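Trade > Interviews > Textile Care

Hard water and the rental linen business

The plant manager at Orwood, a linen rental laundry serving restaurants and small hotels, has spent 19 years in textile care. Most of the conversation was about water.

"Supply here comes in at 23 grains," she said. "Untreated, that ruins cotton. Calcium reacts with the soap and stays in the fiber. You see it as graying, and customers read graying as dirt."

Orwood softens all process water to below one grain. The resin beds regenerate overnight, and hardness is tested by titration at the start of each shift. Test strips were dropped in October after two lots read low.

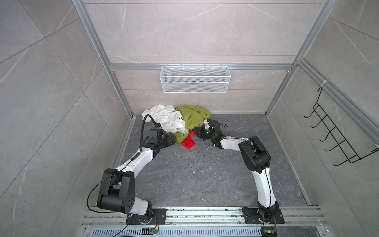
Rinse chemistry gets the same attention. The final rinse is dosed with a mild sour to neutralize leftover alkali, and the target is a pH between 5.5 and 6.5 on the extracted fabric. "If you skip the sour, the ironer shows you. Yellow bands, usually along the hems."

Incoming work is sorted by soil class before it is sorted by item. Kitchen cloths are never washed with napkins. Polyester blends run at a lower temperature and with a slower cooldown, which limits creasing.

Asked about service life, she was cautious. A cotton napkin at Orwood is retired after 10 percent loss of tensile strength. The test uses a control cloth that travels with normal loads. Khattak, the plant's chemical supplier, reads the cloths and sends back a one-page report.

The next purchase is a heat exchanger for the drain line, sized for 1,000 gallons an hour. Installation depends on the floor trench, which still has to be widened.

Filed under: Laundry Operations, Water Treatment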